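# 4. Setting Up a Two-Arm Handover

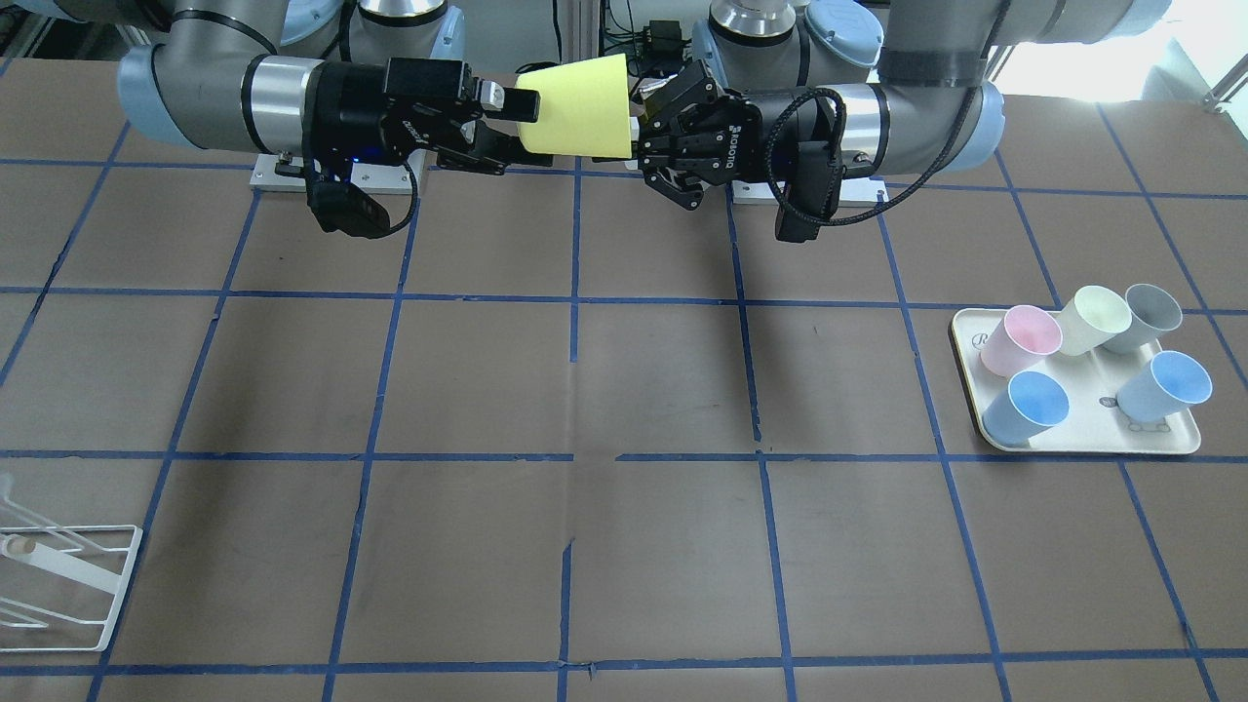
*Figure 4-1. Handover of a paper cup. Right arm holding the base, left arm at the rim.*

This section covers the handover block in Floneo. You need a calibrated cell (Section 2) and both grippers listed as Ready on the Devices page. Left and right always mean the robot's own left and right. In Figure 4-1 the right arm comes in from the left side of the picture.

## 4.1 Create the block

1. Open your task in the editor and drag **Handover** from the Motion list to the task tree.
2. Set **Giver** to the arm that picks up the object. Set **Receiver** to the other arm.
3. Under **Object**, choose a grasp model. For thin paper cups, use `cup_soft`.
4. Set **Giver grasp** to `base` and **Receiver grasp** to `rim`.
5. Click **Check reach**. If either arm is shown in red, the meeting point has to move. See 4.2.

**Note:** The two grippers do not have to be the same type. Floneo reads the finger layout from each gripper's device file. If you change a gripper, reload its device file before you open the task again.

## 4.2 Set the meeting point

The meeting point is where the object is held while it changes hands. It is stored in the table frame, so it stays put if you re-teach the pick or place positions.

1. Jog the giver to a clear spot within reach of both arms.
2. Click **Use current pose**.
3. Set **Clearance** to 18 mm. This is the smallest gap the planner will allow between the two grippers, cameras and cables included.
4. Set **Approach** to `along object axis`. The receiver will then come in straight toward the open end of the cup.
5. Click **Plan**. Step through the preview with the arrow keys and watch the wrists.

**Caution:** The planner only knows about cables that are in the collision model. If a wrist camera cable hangs in a loop, add a cable shape for it under **Cell > Attachments**. A loop that is missing from the model can catch on the other gripper.

## 4.3 Set the timing

The handover runs in four states: `hold`, `contact`, `share` and `release`. Start with these values:

| Parameter | Value |
|---|---|
| `contact_timeout` | 700 ms |
| `share_time` | 400 ms |
| `release_delay` | 500 ms |

During `share`, both grippers have hold of the object and both arms are locked in position. The giver does not open until the receiver reports contact. If no contact is reported before the timeout, the receiver backs off and the block returns **Failed: no contact**. The giver keeps its grip.

Do not set `share_time` to zero. The block will accept it, but light objects tend to drop.

## 4.4 Check perception

1. Open **View > Wrist cameras** and select both.
2. Turn on **Show fit**. An outline is drawn over the detected object.
3. Check that the outline follows the rim. If it jumps, lower the exposure on that camera. Bright windows behind the arms are the usual cause.
4. Save the fit as the reference.

If cups stand close together on a tray, turn on **Separate instances** in the pick block as well. Without it, two cups of the same color may be fitted as one.

## 4.5 First run

1. Set the speed override to its lowest setting and keep one hand near the stop button.
2. Run the block by itself with **Run selected**.
3. Open the log and look for the four state names in order.
4. Raise the speed one level at a time.

Settings are saved with the task. To use them in another cell, export the block and redo 4.2 there, as meeting points are not carried over.

*Section revised January 2026, B.-M. Westerberg*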